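Each-way betting

Each-way betting is a way of splitting one bet into two halves, where the first half is on your pick to win and the second half is on your pick to finish somewhere near the front (the "place" part). I've been writing the entries for this betting glossary for a while now, and this is the one I get the most mail about, so I'm going to take my time with it. Last updated 10/25/25.

The basic idea

Say you like a horse called Orari in the big handicap at Letthorpe. You think she'll run well but you wouldn't swear she'll beat the favorite. You could bet her to win and tear up your ticket if she comes in second, or you could go each way. If you put $5 each way on her, you're placing a $5 win bet and a $5 place bet, so the whole thing costs you $10. I can't tell you how many people miss that part! The slip says "$5 each way" and they're surprised when twice that leaves their account.

If Orari wins, both halves pay. If she only places, the win half loses and the place half pays at a fraction of the full odds. If she finishes out of the places, you lose the lot.

Place terms

The fraction and the number of places together are called the place terms, and they change from race to race and from one bookmaker to the next. A common set for a mid-sized field is 1/5 of the odds for the first 3 home. Smaller fields usually pay two places, and very small ones are often win only. Big handicaps can pay four places or more, sometimes at a better fraction and sometimes at a worse one, so read the line under the race title before you do anything else.

Here are the sums for Orari at 10/1, with 1/5 odds for three places. If she wins, the win half returns $55 (that's $50 profit plus your $5 stake). The place half is settled at 2/1, which returns $15. Total back, $70 on an outlay of $10. If she finishes second or third, you just get the $15, and you're $5 up on the day.

Now try the same thing with a horse at 2/1. The place odds shrink to 2/5, so a place gets you $7 back from your $10 and you've lost money on a horse that ran into the frame. I did this for a whole summer before my friend Sólveig Þrastardóttir sat me down with a pencil and showed me where it was going. With those terms, 5/1 is the break-even point for a placed horse – anything shorter costs you money unless it wins. 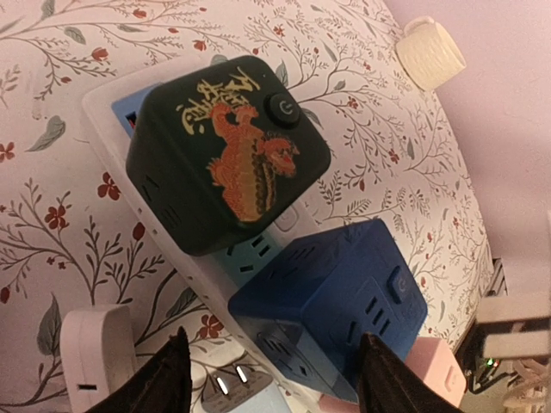

Dead heats are where it gets fiddly. If two horses tie for the last paying place, your place stake is cut in half, that half is paid at the normal place odds, and the other half is lost. So Orari dead-heating for third in a three-place race would turn $5 into $7.50. It feels mean, but every bookmaker I've used does it the same way.

Non-runners can hurt too. The number of places normally depends on how many horses actually start, so a late withdrawal can knock a race down from three paying places to two. Some firms promise to stick to the original terms, and I think that's worth looking for (it saved me once at Hanadlow, when a gray I'd backed trailed in third after a pair of late scratches).

Outside of horse racing

You'll see each-way markets in golf, where the fields are huge and the odds are long, and also in soccer tournaments, where an outright each-way bet commonly pays half the odds if your team reaches the final. Golf is my favorite for this, mostly because a 50/1 shot can hang around all weekend and give you something to cheer for! Watch the ties though, since half a dozen players sharing fifth is completely normal and dead-heat rules will chew up your return.

Compared with "place" and "show"

American readers sometimes write in to ask if this is the same as betting across the board. It's a cousin. Across the board is three bets (win, place and show), and each one is paid from its own pool, so you won't know the exact payout until the betting closes. With each way at fixed odds, you know your price when you bet, barring deductions for withdrawn runners.

Each-way multiples

You can also do doubles and trebles each way. The win parts roll together and the place parts roll together, as two separate bets. Ximeng Su, who checks my math on these pages, asked me in May to add that the two parts never mix: if one pick wins and the other only places, the win double is dead and just the place double pays. My own record with these is poor, and I keep the stakes small.

See also: dead heat, place-only betting, Rule 4 deductions, starting price.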